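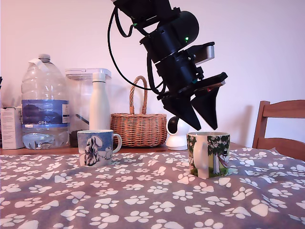
Figure 4. The Riviere arm above the tree mug, fingers open. The cloth is the standard test surface for all the trials in this section.

4. Building and running the arm at home

4.1 Mechanical build

The arm was built in a spare room in Stokell, between November and whenever the second shoulder joint stopped slipping. We call it Riviere, after the street, the alternative being a version number that would have needed changing every weekend. The joints are hobby servos bought as a set from Zekent, the brackets were printed at the shared workshop two blocks away, and the plates were cut on the workshop's bandsaw by someone who had not used a bandsaw before and now has strong feelings about clamping.

We hung the arm from overhead after a short and discouraging period with it bolted to a bench. Bench mounting put the elbow exactly where the operator's elbow wanted to be, and it used up the near half of the work surface before a single object had been placed on it. Overhead mounting costs some stiffness. When the shoulder stops quickly the whole assembly nods, as if agreeing with a point made some time ago, and the controller has to wait for it to finish. We tried a diagonal brace, which moved the nod to a higher frequency and made it audible. The brace was removed.

The gripper has two rigid wedge fingers driven by one servo. We had planned on compliant fingers and printed several pairs in a flexible filament. They gripped well and released badly, and after a week of prying mugs off them we went back to the hard ones with a thin pad glued inside each tip. The servo reports position only, so grip force is inferred from how far the fingers fail to close. It is a crude measure and has served us better than it deserved to.

Cabling took longer than any other part of the build. The first harness ran inside the brackets and was very tidy, and it snapped a signal wire at the wrist on a Tuesday evening with the arm fully extended. The present harness runs outside in a generous loop. It has snagged on things, but it has not broken, and a snag can be cleared with one hand.

4.2 Workspace 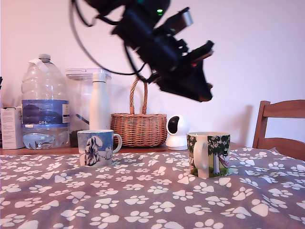 Most published tabletop setups clear the table first. We decided early on against doing so, partly on principle and partly from having nowhere else to put things. Household arms will have to work in households, and a policy that only behaves on bare melamine tells us little about breakfast. The row along the wall was therefore left where it stood: the big water bottle, the wicker basket and the rest of it sit behind the two mugs in the recorded views and act as distractors that cost us nothing. The basket gave the most trouble. Its handle arches up high enough to matter to a loop of cable swinging past on a fast move, and we added a keep-out volume above it after the second incident.

The cloth was an accident that became a condition. We put it down to quiet the noise of dropped objects and found that the pattern of paw prints upset our early mug detector, which had been trained on plain surfaces. Swapping the cloth for a plain one would have fixed the detector in an afternoon. We kept the paw prints and retrained, at some cost to the schedule and to morale. The wrinkles are a separate nuisance. They shift whenever something is dragged, and a mug standing on a fold leans a little, so its handle is seldom quite where the geometry says it should be. Before each session we smooth the cloth by hand, once, and then leave it alone until the session ends.

4.3 Data collection

Demonstrations were given by teleoperation through Resen, our own recording software, which began as a weekend script and has never fully recovered. The operator moves a small leader arm and Riviere follows with a slight delay. We recorded 2958 episodes. Of these, 2705 survived a check for dropped frames and missing joint readings, and the remainder were deleted with very little ceremony. The lid tasks account for 1154 of the surviving episodes and the mug tasks for the others.

Operators got better over time, and this shows in the data as an unwelcome drift. Early episodes are slow and full of second thoughts; late ones are quick and cut corners over the basket. We shuffled the episodes before training and also ran one model on the late ones alone. The late-only model moved with great confidence and missed more lids.

4.4 Lid handling

Picking up a mug by its body forgives a good deal. A lid does not, being thin, round and inclined to skate away from whichever finger arrives first. The approach that worked was to come down with both fingers wide, centre on the rim, close slowly until the position error rises, and only then lift. Closing at full speed produced some memorable results at floor level.
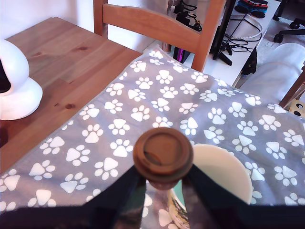 Does backlash in the servos limit the precision of the grasp?

Less than we expected. Gravity keeps most of the joints loaded in one direction while the arm hangs, so the slack is taken up before the fingers arrive. It shows up again when the wrist passes through vertical, and we slow down there.

Lift and transfer were scored separately. A lift counted if the lid cleared its support and stayed level to the operator's eye; a transfer counted if it was then held over the target opening without touching the rim. Scoring by eye is not something we would defend at length. We tried an automatic tilt estimate for a while, but it lost track of the lid whenever a finger covered part of it, and a finger covers part of it nearly all the time.
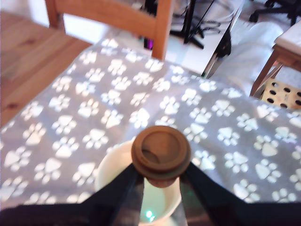 Figure 5. Transfer task: brown lid held between the fingertips over the white cup.

The usual failure in transfer was tilt. If one fingertip catches the rim slightly higher than the other, the lid rotates as the grip tightens, and squeezing harder makes it worse. Operators correct for this without noticing, by opening a hair and settling again. The trained policy learned the opening but was hazier on the settling, with the result that it sometimes let go of a perfectly good lid in order to improve it. Adding a short pause after contact to the demonstrations helped, as did new finger pads. We changed both in the same week and so can't say how much of the credit belongs to each.

4.5 Notes for anyone repeating the build

Label the servo leads at both ends. Set the joint limits in the firmware before setting them in software, particularly on the elbow. The Zekent horns use a spline that looks identical to the common one and is not, and a horn forced on will hold for most of an afternoon. Spare pads should be cut in pairs from the same sheet. The bracket files are in the Resen repository under "old", where the current versions also live.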